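Notebook, October
Wulilstead bench, dye work, indigo vat no. 2

8:40 a.m. Opened the vat. It stood under the lid overnight with the blanket around it. Surface had a coppery skin and a small patch of blue foam off center. Liquid under the skin is yellow-green but a bit cloudier than I like. Smell is normal for a fruit vat, sweetish. pH strip reads between 10 and 11, can't pin it closer than that with these strips. Sosina has the meter and is bringing it back after lunch.

Recipe as made, for the record: ground indigo, slaked lime, fructose, in the 1-2-3 proportion by weight. I used 100 g indigo this time. Last time I used half that and got four weak dips out of it before it went dull. Mixed the indigo with hot water and the marbles in the jar, shook it until there were no dry lumps, then into the pot. Lime in slowly. Fructose last, dissolved first in a separate jug. Should have scalded the jug, there was old alum in the bottom of it. Don't think it was enough to matter.

9:15. Test strip of the scoured cotton, one minute under. Came out yellow-green and turned in the air the way it should, mid blue after ten minutes. Rinsed it and lost more color than expected. Either the vat is under-reduced or the cotton isn't as clean as I thought. Cut a second strip from the Verker cloth (the heavier one, bought by the bolt) and scoured it again with soda ash for an hour at a simmer. Water came off tea-colored. So the first scour was not enough. Everything from that bolt needs to go back in the pot before it goes near the vat.

Note for Balakrishnan: the pieces folded on the left shelf are NOT ready even though I labeled them scoured. I have put a strip of red tape on each one. Please don't dip them.

10:50. Second strip dipped, same time. Much less blue in the rinse. Good.

Scour batch started. Weighed the dry cloth at 2,185 g, all Verker, which is more than the big pot takes in one go, so split it in two. Soda ash at 2 percent of cloth weight plus the usual spoon of neutral soap. Kept it at a low simmer, turned the cloth with the long paddle every ten minutes or so. The cloth floats where air gets trapped in the folds and those spots come out patchy later, so push them down and work the air out. This has bitten us before, see the pale bands on the Ogunleye curtain lengths.

On those curtains. Ogunleye wrote again and wants the replacement lengths to match the first set. I told them hand-dipped indigo doesn't match to that degree and that I can get close if they send back a cutting. They are sending one. The first set had six dips with a full dry between each. I'd like to repeat that and then judge it next to the cutting in daylight at the north window, dry, not damp. Damp indigo always looks two steps darker and we have been fooled by it.

12:30. Vat temperature had fallen off, 108 F. Put the hot plate under on low and brought it up to 120 over the next hour. Stirred in one direction only, slow, then knocked the paddle off gently on the inside of the rim so as not to splash air in. Let it settle. Foam gathered again in the middle, bronze color on the edges of it. Clearer underneath than this morning. I think it was just cold.

Added a heaped tablespoon of fructose all the same. Did not add lime.

1:45. Sosina back with the meter. Reads 10.9. Her notes from the madder pots are in the other book, but the short version is that the hard water here gives her a better red than the rain barrel does and she is going to stop hauling rain water for it. She also tried a chalk addition in the rain water and got most of the way to the same red. Swatches are pinned on the board by the sink, with the water written on each.

She looked at my two test strips and thought the second was slightly green at one end. I agree. That end was nearest the bottom and probably picked up sediment. The net has to sit higher. I have moved the hooks up so the net hangs a hand's width off the bottom, and marked the rim with pencil where they go.

2:30. First half of the scour batch out, rinsed in hot, then warm, then cold. Water test: a drop on the wet-out and dried corner sinks straight in. Before the scour it sat there as a bead. Doing this test on every piece from now on and writing the result on the tag.

Typed up the dip log afterwards so that we stop losing it on loose paper. Columns are piece, cloth, dry weight, scour date, dip number, minutes under, minutes in air, and remarks. Old sheets go back to number 162 and I have only entered the ones where the handwriting can be read. 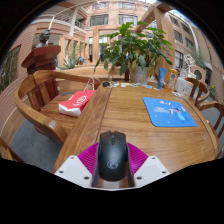 Minutes in air is the column with the most gaps. We have all been writing "until blue", and that doesn't help anyone trying to repeat a piece. Twenty minutes is enough for the thin cotton, the heavy cloth wants thirty and a turn halfway. Please put a number in, even a bad one.

3:40. Dip one on four test lengths, two minutes each, squeezed out under the surface as they left the vat. Very little drip. Hung on the line by the door. Even color so far, no bands. One has a thumbprint near the hem where I held it too tight and the dye couldn't get in. Will use clips.

4:20. Dip two on the same lengths. The vat is holding. Balakrishnan says Ular have the coarser lime in stock again and it is cheaper by the sack. I would rather stay with the fine. The coarse takes longer to settle and we'd end up with more mud in the bottom. If he wants to try it in a small jar vat on the side, fine by me.

5:10. Stirred, skimmed the foam into the bowl, lid on, blanket on, hot plate off at the wall. Foam goes back in tomorrow.

To do:
Second half of the scour, first thing.
Feed the vat only if the liquid has gone blue-green.
Order pH strips with a narrower range.
Vinegar for the final rinse, we are down to the last jug.
Find the other long gloves. The left one of this pair has a hole at the thumb and so my thumb is blue.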